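Section 6. Marking Out the Table

Before anyone sets down a dish, the Bruvell serving table has to be divided into stations. The top has no printed lines. Holmgren left them off in order to keep the design clean, and so the lines are your job.

You will need: one roll of blue painter's tape, a dry cloth, and the bowls from the Skiko set.

1. Wipe the top and let it dry. Tape put down on a damp surface will hold until you turn your back.

2. Run the first strip from the front edge to the back. Pull a full length off the roll and lower it in one go.

3. Run the second strip from side to side, crossing the first. Press down from the crossing outward.

Note: A slight slope is fine. Žydrūnas Sakalauskas, who wrote the first version of this guide, owned a spirit level and strong opinions, and his chapter on squaring the lines ran longer than most dinners. We have removed it. 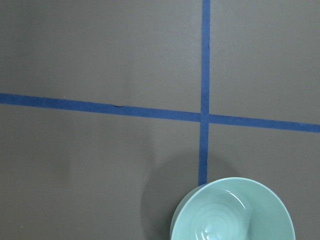
4. Smooth any creases with a thumbnail. Small ones can stay. If you peel the strip up to chase a wrinkle, you will generally get it back with two.

5. Set out the bowls, one per station. A bowl may sit over the end of a strip – the tape doesn't mind – but keep it clear of the crossing, which you'll want to see when dishes start moving.

CAUTION: Do not use packing tape. It comes off eventually, and brings some of the finish along for company.

CAUTION: Do not cut tape on the table with a knife. Tear it by hand. Ragged ends are not covered by the warranty, but neither are knife marks, and the ends are cheaper.

6. After the meal, peel each strip back slowly at a low angle. For replacement tops, order part 743 (standard) or part 943 (long).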